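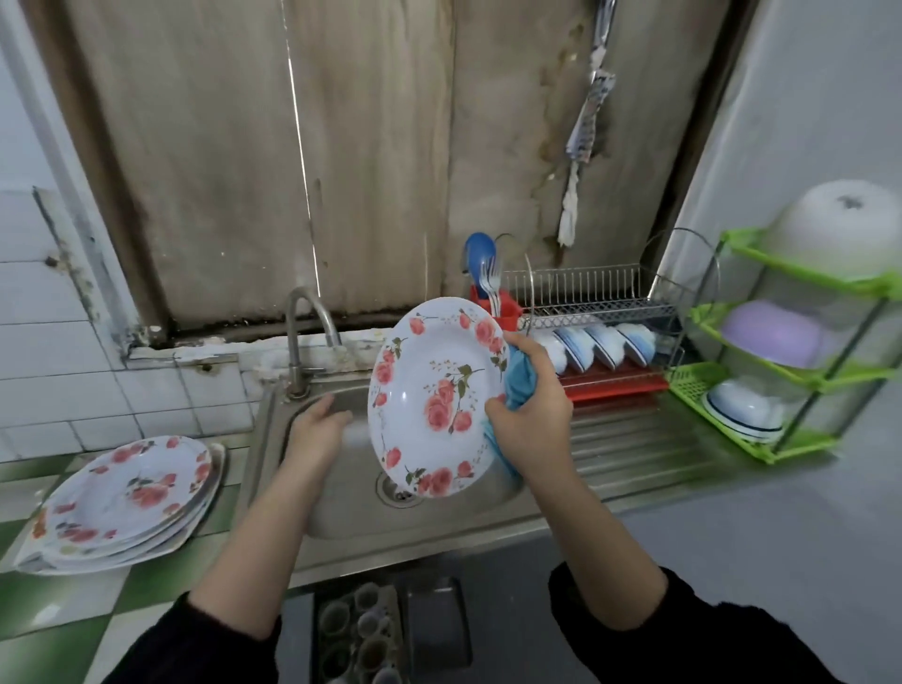 How Does a Plate Get Its Pattern?

Print this page
E-mail this page to a friend

Every china plate starts out as mud. The mud is a special clay called kaolin, which is white and very smooth. Workers mix it with water and two kinds of ground-up rock. At the Gretico pottery in Huren, the mixing tank holds enough clay for 2856 plates.

Making the shape

A lump of clay is pressed onto a spinning mold. The mold shapes the front of the plate, and a metal tool shapes the back. A deep plate with a wide rim takes longer to dry than a flat one. If it dries too fast, it can crack.

The first firing

When the plate is dry, it goes into a very hot oven called a kiln (most people say "kill" or "kiln," and both are fine). After this firing the plate is hard, but it is also dull and full of tiny holes. If you touched your tongue to it, it would stick a little. Potters call it biscuit, but you can't eat it.

Glaze

Next, the plate is dipped in glaze. Glaze looks like thin paint, but it is mostly powdered glass in water. In the kiln, the powder melts and spreads over the whole plate. When it cools, the plate is shiny and water can't soak in.

Adding the flowers

Long ago, all flowers on plates were painted by hand. A painter might use a brush with only a few hairs for the thin stems. Some plates are still painted this way, and they cost more.

Most flowered plates now use a decal. A decal is a picture printed on special paper. It works like this:

1. The decal is soaked in water until the picture slides off its backing.
2. A worker lays the picture on the plate.
3. Air bubbles and water are pushed out with a rubber tool.
4. The plate goes back in the kiln, and the colors stick to the glaze.

One rose pattern made at Gretico, called Brosari, needs 17 small decals for each plate. A new worker practices on cracked plates until July.

Look at home

Turn a plate over. You may find a maker's name or a number there. Then run a clean finger across the front. If you can feel the edge of a flower, the color is sitting on top of the glaze. If it feels smooth all over, the color may be under the glaze.

Print this page
E-mail this page to a friend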